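Maltano Kitchen Teleop: data card and README

Last edited 6th May. Maintained by Tihomir Omerović.

What this is

Maltano is a set of remote-controlled demonstrations recorded in a simulated kitchen. A person drives the arm and gripper with a hand controller, the simulator records what the robot sees and does, and the result is stored as one episode per attempt. The set was made for imitation learning on small countertop tasks. It is the second set we have put out. The first, Jedura, was recorded by moving a real arm by hand, and the two do not share a file layout. There is a converter in the tools folder that brings Jedura episodes into the Maltano layout, minus the force readings.

Contents

Episodes kept: 2194
Episodes recorded: 3069
Task families: 4
Longest allowed episode: 500 steps
Views: one, mounted with the gripper
Language labels: English, one sentence per episode

The episodes that were recorded and not kept are available as a separate download, marked "rejects". They have the same layout and an extra field called reject_reason. Some people want them for training a success detector. Please do not mix them into the main set without keeping the flag.

Task families

pick_place: move one item from the counter into or onto another.
push: slide an item to a target spot without closing the gripper.
tool_move: grasp a utensil by its handle and set it down elsewhere.
clear: move several items out of a given area, in any order.

The labels were written by the operators after each episode. They use the words the operator would use, so the same thing may be a "pan" in one episode and a "skillet" in the next. We fixed spelling and left the rest alone. If you need fixed names, use the object_id field.

How the demonstrations were recorded

Operators sat at a desktop and held one controller. Moving the controller moves the gripper by the same amount, scaled down when the side button is held. The trigger sets how far the fingers close. There is no automatic grasping and no snapping to objects. An operator who lets go of the side button halfway through a slow approach will get a visible jump in speed, and you will find these in the data. We kept them when the task was still completed.

Every new operator did a practice block before recording. Practice episodes are not included. Operators were told to finish the task at a normal pace and to retry a missed grasp in the same episode if there was time. They were also told to avoid hovering, which the early episodes have too much of. The hovering is worst in tool_move.

Scenes are built by Brisano, our layout script. It picks a counter material, places the items, and rejects layouts where two items overlap. The layout seed is stored with each episode, so any starting scene can be rebuilt. Items near the edge of the view are left where they fall.

Known problems

Operators saw the same view that is stored in the episodes, so what the policy gets is what the person had to work with. The fingers take up a good share of the lower part of it and hide small items close to the gripper. Rendering faults are also stored as they were shown. Some of the bowls draw badly from above, like the light-blue one here, where the marble shows through in jagged patches and a saw-tooth edge runs across the inside.
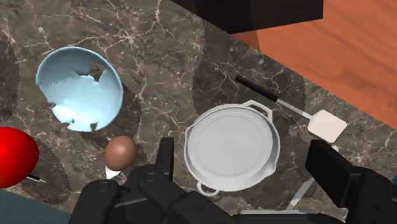 Grasp planning by eye is harder in layouts where things sit close together, and the time spent before first contact goes up in those episodes. The spacing rule in Brisano only checks for overlap, so a pan's handle can end up nearly touching the shaft of the spatula, and the operator has to choose an approach that takes one without dragging the other. We count a dragged item as a success if the named item ends up where the label says. If your use needs stricter scoring, recompute it from the object poses.

Other things to know:

Gripper opening is stored as a fraction, where 0 is closed and 1 is fully open. Jedura used the opposite sense. The converter flips it.

Episodes recorded before the November update have a one-step delay between action and state. The field action_delay tells you which ones. The loader corrects for it unless you pass raw=True.

Shadows are soft and can be quite dark on the stone counters. A color-based mask will pick them up.

Loading

Install the package, then point the loader at the folder:

pip install -e .
python -m maltano.check --root /path/to/data

The check script reads every episode and prints the ones with missing files. Run it after downloading. Playback is in maltano.replay and takes an episode number. Replay is exact on the simulator version listed in requirements.txt and may drift on others, mostly during contact.

Splits

The train and test lists are in the splits folder. They are divided by layout seed, so no starting scene appears in both. The Ondieki split holds out whole objects as well, and is the harder of the two — please say which one you used when reporting results.

Contact

Open an issue with the episode number and the output of the check script. Questions about the rejects or the converter go to Tihomir.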